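Unit 6 handout: Dimension stone for interior surfaces

6.1 Scope

This unit covers the selection and specification of stone and stone-look materials for horizontal interior surfaces: counters, worktops, sills and table tops. Wall cladding and flooring are handled in Units 7 and 8. Read the section on absorption before the Tuesday lab. You will need the vocabulary.

6.2 Trade names and rock names

The stone trade uses the word "marble" for almost any calcareous rock that takes a polish. In geology the word is narrower. A marble is a metamorphic rock made mainly of recrystallized calcite or dolomite. Many products sold as marble are limestones that were never metamorphosed, and a few are serpentinites, which contain little carbonate.

The same looseness applies to "granite," which in a supplier's catalog can mean gabbro, gneiss or anorthosite. A specification should therefore give the rock type, the quarry or district, and the finish. The trade name alone is not enough. In the sample set for this course, Tistari is a calcite marble, Ilier is a dense limestone, and Aquino is a dolomitic marble with a coarser grain. Treso is a printed stone-look panel and contains no natural stone.

6.3 Veining

Veins in marble come from impurities in the original limestone, such as clay, silt, iron oxides and organic matter, or from fractures that filled with later minerals. Gray veining usually points to graphite or finely divided sulfides. Yellow and brown tones point to iron oxides or hydroxides. Green comes most often from serpentine or chlorite.

Two points matter for the designer. First, a vein can be a plane of weakness. Slabs with open or clay-rich veins are often backed with fiberglass mesh and filled with resin at the plant, and the specification should state whether this is acceptable. Second, the direction of the saw cut controls the pattern. A block cut across the bedding shows long, roughly parallel veins. A block cut parallel to the bedding shows a cloudy pattern with no clear direction.

White grounds with soft gray veining are the pattern most often copied in printed laminates, porcelain and engineered quartz. The pattern by itself is not evidence of the material. 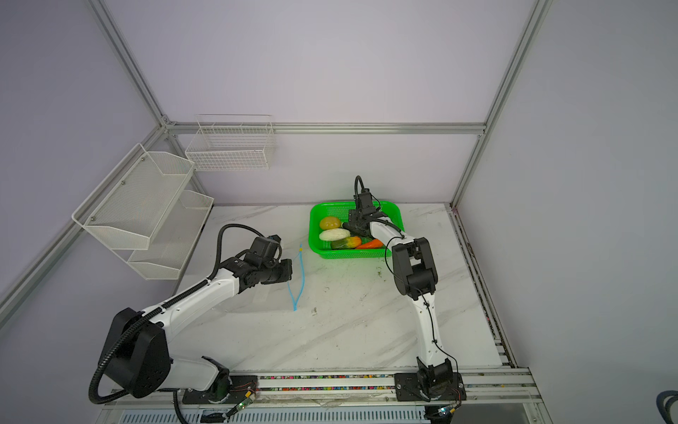 Surface Materials course notes
By the Unit 6 teaching staff

6.4 Telling stone from imitation

Start with the edge. In natural stone the vein continues through the thickness of the slab, and it can be followed from the face onto the edge. In a laminate the pattern stops at the sheet. In porcelain the pattern is often printed on the surface only, though some products carry color through the body.

Next, look for repeats. Printed patterns come from a limited number of source images, and over a large area the same vein will appear twice. Bookmatched natural slabs also repeat, but as mirror images across a joint.

An acid test settles most of the remaining cases. A drop of dilute hydrochloric acid on calcite fizzes at once. Dolomite reacts weakly unless it is powdered first. Quartz does not react. The test leaves a mark, so use offcuts only.

6.5 Absorption and etching

Staining and etching are separate problems and are often confused. Staining is the movement of a colored liquid into the pores. Etching is a chemical attack on the surface by an acid such as vinegar or citrus juice. A penetrating sealer slows staining. It does little against etching, and clients should be told this in writing before they choose a polished calcite surface.

A honed finish hides etching better than a polished one - the dull spot has less gloss around it to contrast with - but it may take up oil more readily.

6.6 Lab preparation

Each group receives one offcut of each material. Dry the offcuts, weigh them, soak them, wipe off the surface water and weigh them again. Absorption is the gain in mass divided by the dry mass, as a percentage. As a worked case, an offcut with a dry mass of 400 g and a soaked mass of 402 g has an absorption of 0.5 percent.

For the polishing exercise, start at 400 grit and finish at 2000 grit. Rinse the offcut between grits. Record any vein that opens or loses filler. Lab sheets are handed in at the end of the session.

Last updated: November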